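How to Paper a Craft Nook (and Keep the Table Clear Enough to Use)
By Karla Cisneros
Apr 11, 2026

I have wanted a papered corner ever since my friend Vimala Krishnan did the little alcove under her stairs in Udcombe, with birds all over it and her sewing table tucked inside. It's a lovely small job for a long weekend, and because the walls are short you can afford a paper you'd never dare put in the lounge room. Mine took two evenings, plus a third for fiddling with baskets (I do like fiddling with baskets).

What you'll need

Wallpaper, paste and a wide brush
A sharp knife with spare blades
A plumb line or a level
A smoothing brush or a clean, dry cloth
A metal rail, or whatever frame you already have
Baskets with hooks, and a shallow tray or two

Getting the walls ready

Fill the dents, sand them back and wipe everything down. Don't skip the wiping! I did in my first house and you could feel the grit under the paper for years. If the walls are bare plaster or board, brush on a coat of size and leave it overnight.

Planning the pattern

With a big pattern, spend a good while holding the roll up before you cut anything. Pick the one bird or flower you like best and put it near the middle of the back wall, up high where a basket or a jar won't hide it. Then work outwards to the sides. You will end up slicing through a bird somewhere, and I promise you'll stop noticing by the end of the week.

Cut each drop 60 mm longer than the wall and mark the top of every piece in pencil. Kylie McAlister, who taught me to paste, hung a whole strip of parrots upside down once, so I am very strict about the pencil.

Hanging it

Paste the first drop, fold it loosely on itself and let it rest for as long as the label says. Hang it against your plumb line, smooth from the centre towards the edges, and trim top and bottom. In the corners, wrap 30 mm around onto the next wall and overlap the next piece on top of it, matching the branches as closely as you can.

Adding the rail and baskets

Let the paper dry right through before anything goes up against it. Hang your baskets from the rail with hooks so they can be shifted later, and try them in a few spots first. A basket with slots or mesh lets the pattern show through, so it doesn't feel as heavy as a solid box. Small bits and pieces are happier in a shallow tray on the table, pushed towards the back.
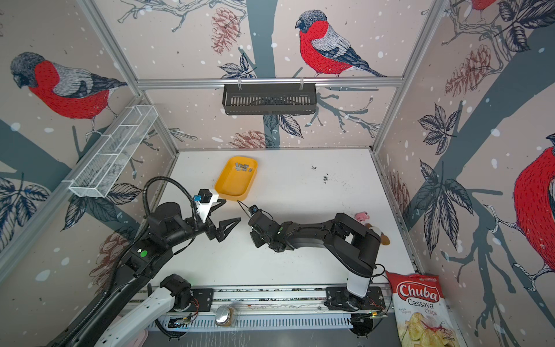

Bullfinches and pinecones on the walls, a black basket on the back rail and a yellow tray for the little grey pieces.

Looking after it

A white tabletop shows every mark, so wipe up glue and ink straight away and try a dab of bicarb paste on the stubborn ones. Dust the paper with a soft dry brush, working downwards, and keep your offcuts rolled up in a cupboard for patching.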